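Giving up the storage unit

6/13/26

So I turned in the key. Unit gone, gate code canceled, padlock rattling around in my cup holder because I can't think where a padlock is supposed to live when it has nothing to lock.

If you've been reading here a while you'll remember that the unit was going to be for one summer. I was between apartments, the new place in Gultton had a closet the size of a phone booth, and Afridi Storage had a banner out front with a first-month deal on it. I signed on a clipboard in the parking lot. The rent went up twice, I changed the card on file once when the old one expired (that was my big chance to quit and I typed in the new number like a good girl), and by the end it was $117 a month for a room I visited mostly to put more things in.

I finally did the math in the car while waiting for a prescription. I won't give you the lifetime total, I'm still a bit sick over it. But I'd guessed the stuff inside was worth $3000, and I'd passed $3000 in rent so long ago that I had a different haircut.

What I would tell anybody thinking of doing the same: don't start by sorting. I started by sorting. I took a folding chair and a marker and three colors of sticky dots, and I sat in that hallway with the motion-sensor lights going off every few minutes, waving my arms to get them back on, and by lunchtime I had read a whole box of letters and put a dot on nothing. Letters last! Photos last too. Begin with whatever is biggest and ugliest. For me that was a sectional missing one of its sections, which I had been saving for the day I'd find the rest of it. Where did I think it was?

The sectional went to the dump. I felt awful for the length of the drive and then I had a burrito.

After that it got easier, or at least faster. The Werkon shelves I sold to a man who brought his own wrench and had them apart before I'd finished saying hello. The dining chairs went to my cousin, who wanted four and took six. The exercise bike I put on the curb with a sign saying WORKS, and it sat there for two days, and then I changed the sign to $60 and it was gone by supper. I've told this to everyone I know. Two people have said it's an old trick, but it was news to me.

The kitchen boxes were the strange ones. I'd packed them so carefully! Every glass wrapped, every lid taped to its pot. And in all those years I had bought new versions of every single thing in there, so I unwrapped a garlic press and went home and looked at my garlic press and they were the same garlic press. Same handle and everything. Apparently I'm a woman who knows what she likes.

I kept my grandmother's mixing bowl, the letters, a lamp, one box of Christmas and a winter coat that still fits if I don't button it. I also kept the sewing machine, which my sister says is a mistake. We'll see. I've cleared a spot for it by the window and I've already hemmed one curtain, so she can hush.

I tried one of those pickup services, Kirerex, for the leftovers. They were fine, nice kids, came when they said. They won't take paint or mattresses, so read the list before you drag a mattress down a corridor by yourself like I did. They also charge by how much of the truck you fill, and I'd put it off long enough that I was too tired to argue about what counts as half.

The last day I swept. I don't know why I brought a broom, the lease only says "empty." But I swept it, and took the dustpan out to the bin, and the manager walked down and looked in and said "yep," and that was the entire ceremony.
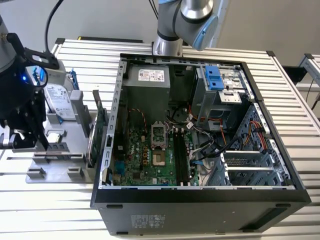

Half-finished projects were the hardest things to let go of, much worse than anything sentimental. A chair I was going to recane, a quilt top with no back, a bag of picture frames waiting on glass. I could always see the finished version so clearly! Electronics are the worst for this, because a computer tower with the side panel off and nothing in the processor socket still looks so promising lying there, like it only wants one little part and an afternoon. Maybe yours does. My rule ended up being that if I couldn't name the afternoon, it had to go, and I named exactly one, for the quilt. Backing fabric is on the dining table now. I'm going with the blue.

Comments (4)

Marcy in the Valley
The garlic press!! I have three can openers for the same reason. My unit is only a 5x5 but I just looked up what I've paid and had to go sit on the porch.

Bastian Reinholz
Check your card statement next month. Mine billed me one more time after I moved out and I had to go in with the signed form. They refunded it, but keep the form.

tilly_k
Team sewing machine. Don't listen to your sister.

Oldhouse Dee
Did you take any of the letters out of the box yet or are they still waiting? I'm asking for myself, mine are under the bed.

Recent posts
The phone booth closet, one year later
What I pay for haircuts and why I'm not sorry
Soup from the bottom of the freezer
A curtain hemmed badly, then hemmed again
My cousin's six chairs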